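## 4. Caring for the Vernlow Work Surface

Applies to all Vernlow boards up to 143 cm long, including marble-pattern finishes.

### 4.1 Daily cleaning

1. Remove all items from the board.
2. Wipe with a soft cloth and lukewarm water. Add a drop of dish soap for grease.
3. Wipe again with clean water.
4. Dry with a second cloth, following the long side of the board.

**Caution:** Do not use scouring pads, bleach, or oven cleaner. Damage from these products is not covered.

### 4.2 Stains

1. Mix baking soda and water to a thin paste.
2. Apply to the stain and leave for 30 minutes.
3. Rinse and dry as in 4.1.
4. If the stain remains, repeat once. Do not leave the paste on overnight.

**Note:** Coffee and beet juice may need both treatments. Test the paste on the underside first.

### 4.3 Finish and placement

Green boards have pale yellow and white veins. The pattern varies from board to board and is not a defect.

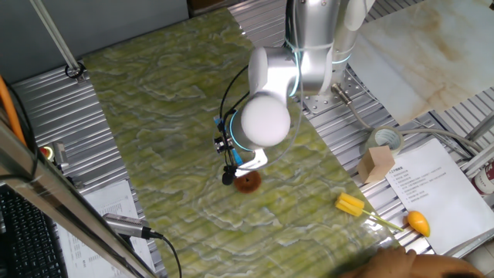
### 4.4 Heat and load

- Place a trivet under any pan hotter than 100 °C.
- Maximum evenly spread load: 46 kg.
- Do not stand or kneel on the board.
- Check the rubber feet every March. Replace worn feet as a full set (see 6.2).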